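**Illey napkin, white** – sold singly or in bundles of 11

The Illey is a plain white napkin for everyday tables. It has a flat hem that sits slightly proud of the cloth, held down with one line of stitching. There is no border, pattern or monogram. We stock it alongside the Anley, which is the same napkin in a heavier cloth.

Weight: 149 g per square metre (the Anley is 200)
Colour: white only
Wash: 60 degrees, with other whites
Iron: hot, while still damp

New napkins have a bit of dressing in them and feel stiff. Wash them once before you use them. They will come out softer and take up spills better. Leave out fabric softener, as it coats the cloth and stops it soaking anything up.

For a simple place setting, fold the napkin in half, then in half again, and lay it with the hemmed corner towards the guest. It can also go at an angle beside the plate, which suits a bare table. Press the folds with your hand only. A crease put in with an iron is hard to get out later.
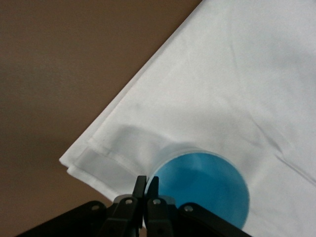

Othmane Ouali wrote to say that he stores his flat in a drawer, folded once, and still gets a line across them after a few weeks. He asked whether rolling would be better.

Rolling does help if you have the room. Otherwise refold them along a different line each time they come back from the wash. For old creases, dampen the cloth, leave it for ten minutes and iron from the back. Go round the hem last – it is thicker and takes longer to dry.

The Tahiri tablecloth is made in the same white and can be washed with the napkins. The Transka runner is off-white and will look slightly yellow next to them, so we don't suggest putting the two together.

Order code: Illey 139. The next delivery is due in March. Bundles are out of stock until then, but single napkins can still be ordered. Unwashed napkins can be returned within 30 days.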